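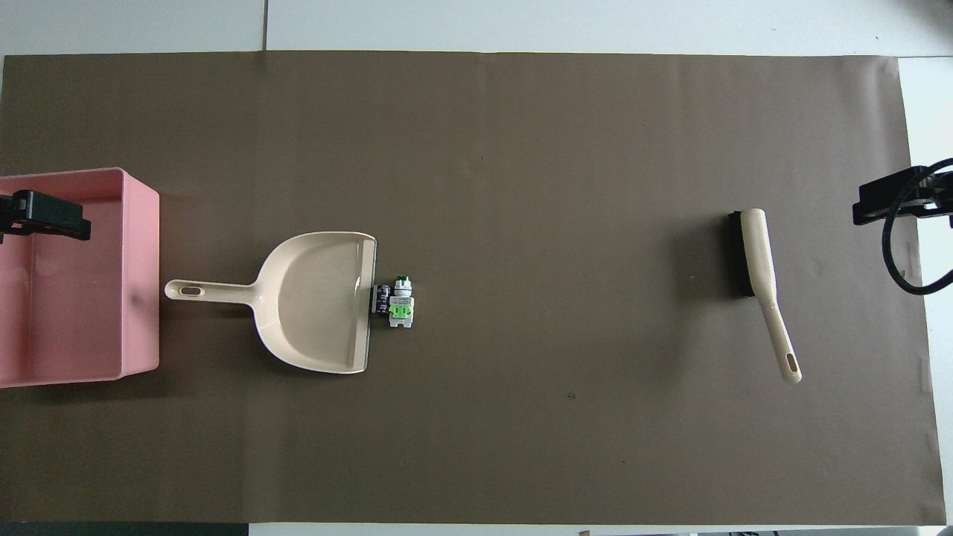

Catalogue page 7

Dinham bench dustpan and brush
Item no. 1243
£7 the pair, postage extra

I've sold a lot of dustpans in my time and I still get a bit silly about a good one. The Dinham is the set I reach for when there's a small mess on a table and I don't want to drag out anything with a plug. It's cream, it's plain, it has a wide scoop with sides that curve up, and there's a thin dark rubber strip along the front lip. That strip is why I stock it! A bare plastic lip goes wavy after a year of being banged on the floor, and then you get that maddening line of grit that won't go over the edge however many times you chase it. Rubber sits down flat and the grit goes in.

The brush has black bristles set in a good thick block and a pale handle long enough to keep your knuckles off the table. I'd call it medium-firm. It'll shift sawdust, crumbs, dried-up compost, snipped wire ends and the curly bits that come off a drill. It won't do much with flour (well, it will, but you'll be at it all afternoon) and I wouldn't use it on anything greasy, as the bristles hold on to grease and hand it back to you on the next job.

Both pieces have a hole in the end of the handle for hanging — an oval one on the pan, a longer slot on the brush. Two ordinary hooks will do. The brush weighs 90 grams, so you can get away with the stick-on sort for that, though I'd put the pan on a proper screw.

How I use mine

Brown paper first, if it's a messy job. I buy it on the roll and lay a big sheet over the white table in the back, and everything gets done on top of that. Small parts show up nicely on it, so have a good look before you start sweeping. I once brushed up a perfectly good green push-button along with a heap of fluff and spent ages going through the rubbish for it. These days I pick the bits out by hand and then sweep.

Use short strokes towards you, with the pan held low and tipped back a touch. If you flick the brush up at the end of the stroke you'll send half of it over the far side. Then empty the pan into something with high enough walls that the dust stays put. I'm fond of the pink plastic one for that, mostly for its colour, and people do keep asking. I don't sell it on its own, sorry, but Nusley do a similar sort of thing in their kitchen range.

Paper does crease, and the dust settles in the creases, so smooth it down with your palm as you go. When the sheet's had enough, fold the edges inwards and bin the lot.
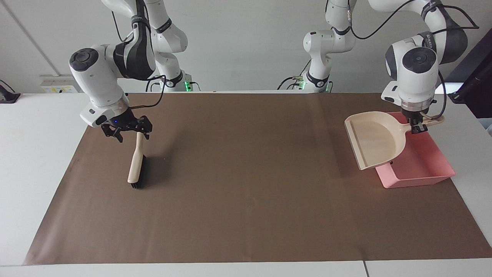 Reshma Zwane wrote to tell me I'd been far too kind about the bristles. She has had her Dinham since June and says the first week was all shedding, a few black hairs in the pan every single time, and that a product page ought to mention it. Fair enough, Reshma, so now it does. A new brush will drop some hairs. Knock it hard against a step a few times before you use it, comb it through with your fingers, and it settles down. Hers has, she says, and she's since ordered a second for the potting shed.

Cleaning

Warm water and washing-up liquid for the pan. Go gently along the rubber, as it's only pressed on and you can pull it away if you scrub lengthways with something stiff. For the brush, swish the bristles in soapy water, try to keep the handle out of it, shake it well and hang it up to dry. Never stand it on its bristles overnight — they'll splay out like an old toothbrush and they don't come back.

What you get

1 dustpan, cream, with rubber lip
1 brush, black bristles
Hooks and brown paper are not included

Buying more than one

Take 3 sets and I'll send them for the postage of a single set. They stack quite happily, pan inside pan. If you want a whole workshop's worth, ring first, because I keep most of the stock over at Irkgate and it needs fetching.

Also on the shelf: the Bensaid long-handled pan for floors, and spare rubber lips for the Dinham, sold by the strip and cut to length with kitchen scissors.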